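Astwood Toy Library: progress report to the Adarow Fund
Period ending December

1. Summary

The grant covers the sorting, checking and repacking of the donated toy stock held at Astwood. The target is 3,000 pieces returned to complete sets by the end of the grant. At the close of this period 2,000 pieces had been checked and entered in the stock list. Spending is within budget.

2. Work carried out

Wooden toys were moved to the front of the schedule at the request of the Genosar playgroup, which borrows more of them than any other member. Shape sorters, block boxes and puzzle plates are now handled as one group. Each set is emptied, compared with its stock card and repacked in its own box. Pieces that match no card go into a clear bin and are looked at again when the group is finished.

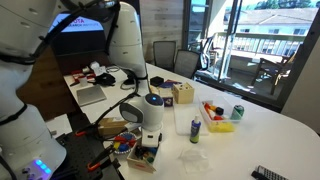

Sorting by colour was tried first and dropped. Several sets use the same blue, green and yellow, and pieces were being returned to the wrong box. Sorting by shape and thickness is slower per set but has cut the number of second checks. The stock cards have been redrawn with an outline of each piece at full size.

Cleaning remains a separate step. Painted pieces are wiped with a damp sponge and left on trays overnight before they are packed. Unpainted wood is brushed only.

3. Problems

The stock cards for 21 sets are missing. All came with the Yook donation, which arrived without a list. New cards are being written from the sets themselves, and a set with an obvious gap is marked incomplete until a replacement piece is found. A further 200 loose pieces have no known set.

Storage is tight. Finished boxes are stacked two deep, and the older cardboard boxes do not bear the weight well.

4. Next period

Complete the wooden group and begin on the construction sets. Replace the weakest cardboard boxes from the existing materials budget. Send the Genosar playgroup a revised loan list in February. No change to the grant total or the end date is requested.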